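Reducing Food Waste in the Corus Hall Canteen
Student project report, March 13, 2024
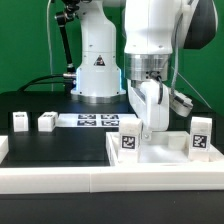 One student we spoke to at the start said she would take less food if she were allowed to ask for less, but the plates always came ready filled. Several others told us much the same, and their remarks gave the project its direction. We wanted to know whether letting people choose their portion size would cut the amount left on plates.

Background
Corus Hall serves a hot lunch on every weekday in term. Until this year there was one size of main meal at one price. Leftovers were scraped into a single bin together with peelings from the kitchen, so the canteen had no record of what came back from the tables.

Method
We ran the study over two periods of seven lunch services each. In the first period nothing was changed. In the second, diners could ask for a small or a full portion at the same counter. The price stayed the same for both, as the till could not be altered in time.

Plate waste was kept apart from kitchen waste and weighed at the end of each service. Bones, fruit skins and paper napkins were taken out first. We entered the weights in a shared sheet set up in Wuvivar, which the hall already uses for its menus. We also left a short paper form by the exit.

Results
The canteen served 513 meals in the first period and 473 in the second. Plate waste fell from 61 grams a meal to 44 grams. Rice, chips and boiled potatoes made up most of what was left in both periods. Salad was hardly affected.

We got back 368 forms over the two periods. The most common reason for leaving food was that there was too much of it, followed by the food having gone cold. A few people wrote that they had not noticed the small portion on offer - the sign was behind the water jugs for the first two services and we moved it after that.

Problems
The menus were not the same in both periods. Fish pie came up twice in the first and not at all in the second, and it is not a popular dish. Some of the drop may be down to that. One bag was also put out before it had been weighed, so we used the average of the other days for that service.

Further work
We would like to repeat the study in July with the summer school, using matched menus. A lower price for the small portion should be tried as well. The canteen manager has agreed to keep both sizes until the end of term, and the bin for plate waste will stay where it is, next to the tray rack.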